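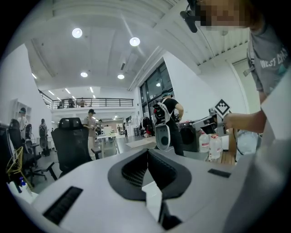

How often does a bathroom sink need to be wiped down? Once a day for the bowl and the faucet, and once a week for everything else.

That is the schedule we settled on at Coritz last October, and it has held up well enough to pass along to the Krūmiņa office, where the new sinks went in over the winter. The daily wipe takes less time than making coffee. The weekly one takes 20 minutes if you do it properly, including the walk to get fresh cloths.

Start by taking everything off the top. Cups, soap, the spray bottle, whatever has collected around the back edge. Wiping around things leaves a ring under each of them, and on a glossy white top the rings show. Put them on a chair or a shelf, and leave the floor clear so you can move your feet.

Rinse the bowl with warm water first. Hair and grit will scratch if you rub them in with a cloth. Then spray, wait a minute, and wipe from the outside edge in toward the drain. We use Suvus in a refillable bottle, mixed 40 ml to 500 ml of water. A stronger mix leaves streaks, and you end up rinsing twice. Label the bottle every time you refill it, even if the old label still looks fine.

Black faucets need a softer hand than chrome ones. Use a damp cloth, then a dry one, and keep scouring powder and anything with bleach away from them. Water spots are easy to see on black, so the dry cloth matters more than the wet one. Get behind the base too – the strip between the faucet and the wall or back edge is where the chalky line builds up.

For the drain, an old toothbrush around the metal rim is enough most weeks. If the water is slow to go down, clear the trap before you reach for a chemical.

A shallow bowl like the oval one on the white vanity top splashes more than a deep one, so open the faucet halfway and dry the flat part of the top when you finish. The teal bottle with the pink trigger goes in a back corner, and the small plastic cup should stand upright next to it.

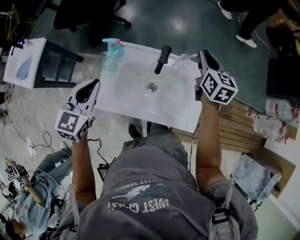 Custódio Simões wrote in after the last issue to say that he gave up sponges at the sink altogether and now keeps a stack of 7 cotton cloths, one for each day, washed together on the weekend. He finds that a sponge starts to smell by the third day no matter how well it is squeezed out, and that people will use a dirty sponge but will leave a dirty cloth alone.

We tried the same thing for a month and are keeping it. Two changes from his version: our cloths are hung over a rail to dry before they go in the hamper, and the ones for the bowl are a different color from the ones for the faucet. The Evus cloths we bought first shed lint for several washes, so wash new ones before you use them on anything black.

If your bathroom has two sinks side by side, do both on the same day. The one that gets less use still collects dust, and the dust turns to paste the first time someone washes their hands.

Refills and spare toothbrushes are in the cabinet by the back stairs. Write down what you take on the sheet inside the door – the next order goes in at the end of the month.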